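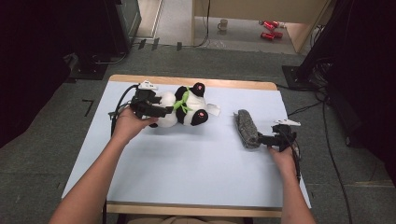 To: Clandik automation list
Subject: Re: Open day at Gidside, hand-held gripper session
Date: March 21, 2021

The Gidside workshop thanks all members who have written about the open day. One question was raised by several subscribers and is answered below for the whole list.

> Our group from Prultow would like to attend the
> demonstration. Will visitors be allowed to use the
> grippers themselves, or only watch? We would also like
> to know what objects are handled at the table.

Visitors may use the grippers. Each turn is done with one gripper in each hand, standing at the small table. Soft items, such as the stuffed panda with the green scarf, will be handled first. Members who wish to bring an object of their own should choose one that can be held in a single gripper.

Turns last 14 minutes. Places are limited to 80 for the day, and 13 remain. Groups are asked to send one request with the full number of visitors. Please step over the cables on the carpet with care and leave bags in Room 842.

A second open day is planned for July at the Negri building. Details will be sent to this list.

Gidside Workshop Office

Recent messages on this list
Negri building: access and parking
Prultow group visit, request for places
Gripper loan form, revised
Minutes of the Clandik spring meeting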